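Home News Features Tech Reviews Subscribe

Teaching the sink

Half past seven in the morning at Ultel's unit in Bedow and somebody is already scrubbing. Same sink as yesterday. Spray, wipe, rinse, go again.

The firm wants a robot that can clean a kitchen. To get there it needs people who will show it how, by hand, over and over, with every wipe recorded from head height. The target for the sink job is 400 runs. They were on 49 when I visited in November. Slow going, and hard on the wrists.

Two ways of doing it. One, you clean the thing yourself and the software, called Sisay, learns from what your hands did. Two, you sit in the next room with a pair of handles and drive the arms. I tried the second. Dreadful. I squeezed the cloth, dropped it, then chased it round the plughole for what felt like a week.

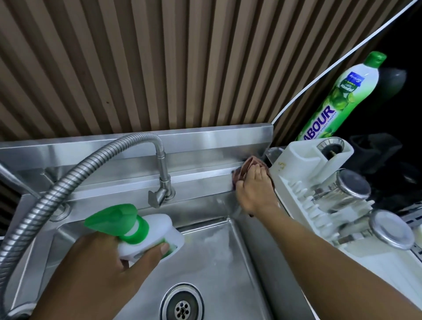
The hands-on runs are quicker and look more like real life, which is teh point. People change grip halfway. They lean in, miss a bit, go back. A driven arm does none of that, it just creeps along like a learner at a roundabout.

Metal is the worst, I'm told. Shine confuses the cameras and a smear moves when you do. Prindeck, the care home group paying for part of the work, wants 2 machines on trial by spring. Ultel would only say it was hopefull.

By lunch they'd moved on to the hob.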